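Home | Forums | Manipulation | Members | Search | Log in

This site uses cookies to remember your settings. Accept | Manage

Thread: Wrist view only vs. wrist + head cam for rack tasks, our numbers

ribbedsleeve
OK so I promised in the August thread that I'd come back when we had something to report. We trained two policies on the same 3019 teleop demos of pulling and pushing dishwasher racks. Same network, same training steps, the only change is the cameras. One gets head cam plus wrist cam, the other gets just the wrist cam.

I expected wrist-only to fall on its face. It didn't! Over 37 trials each, wrist-only finished 15 more than the two-camera version. I reran the eval because I figured I'd swapped the checkpoints (wouldn't be the first time), and the gap held up.

The view you get from down there is pretty ugly, I'll admit. Everything is tilted, there's glare off the steel, and the sleeve eats a whole corner. But when the thumb goes over a rail, you see exactly how it sits on the wire. 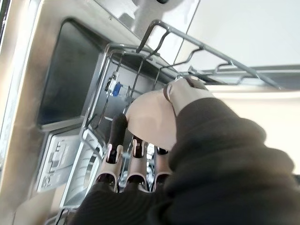
My theory is that the head cam gives the policy an easy shortcut. It learns "rack is over there, move arm over there" and then gets lazy about the last inch, and the last inch is the whole job with wire racks. I haven't proven that. I tried blanking the head cam at test time and the two-camera policy just froze up, so it was leaning on it hard.

Code is a mess but I can put up the config if people want it.

clanura_dev
Nice result, but I'm not buying the shortcut story yet. Were your start poses randomized? If the hand always begins close to the rack, the head cam has nothing useful to add and you're basically feeding the network an extra stream of noise. We saw the same thing on Clanura last year with drawers, and it went away as soon as we started the arm from farther out.

ribbedsleeve
Fair. Starts were randomized but not by a lot. The rack was already in view of the wrist cam in all of them.

clanura_dev
Yeah, so that's the test I'd want to see before calling it a win for wrist-only. Start it facing the other counter and see what happens.

worku_bench
I'll disagree with clanura a little. Even if the head cam is useless up close, a decent policy should learn to ignore it, and it had over three thousand demos to figure that out. That it got worse is interesting all by itself. We had the same problem in Worku and ended up dropping out the head image at random during training. Helped a ton, and it's like four lines of code.

Also, what are you counting as finished? Rack moved at all, or rack moved the full distance with the hand let go at the end?

ribbedsleeve
Full distance and released. A hand that's stuck in the tines counts as a fail, and that was the most common fail for both, by the way. The fingers go up between the wires fine and then don't want to come back out.

plain_old_pid
Does anybody use a plain gripper for this anymore? A hook on a stick would pull a rack.

worku_bench
Sure, and then you need another stick for the plates.

plain_old_pid
I have a drawer full of sticks.

stestusden_anna
Did you do anything about the sleeve? On Stestusden we found the policy was picking up on how the fabric folded at the wrist, which told it the wrist angle. It fell apart the day we swapped in a different cover. I'd mask that corner and retrain before reading too much into the comparison.

ribbedsleeve
Oh no. I hadn't thought of that at all. We feed in joint angles anyway so it shouldn't need the folds, but "shouldn't need" is what I would've said about the head cam too. Masking is easy, I'll do that first.

So the list is: far starts, head cam dropout, sleeve mask. I've got robot time for 14 trials per condition next week, so don't expect tiny error bars.

clanura_dev
14 is thin. I'd skip the mask and put all of it into far starts.

stestusden_anna
I'd do the opposite, obviously.

ribbedsleeve
Mask first, the training run is already queued. Config is going up tonight.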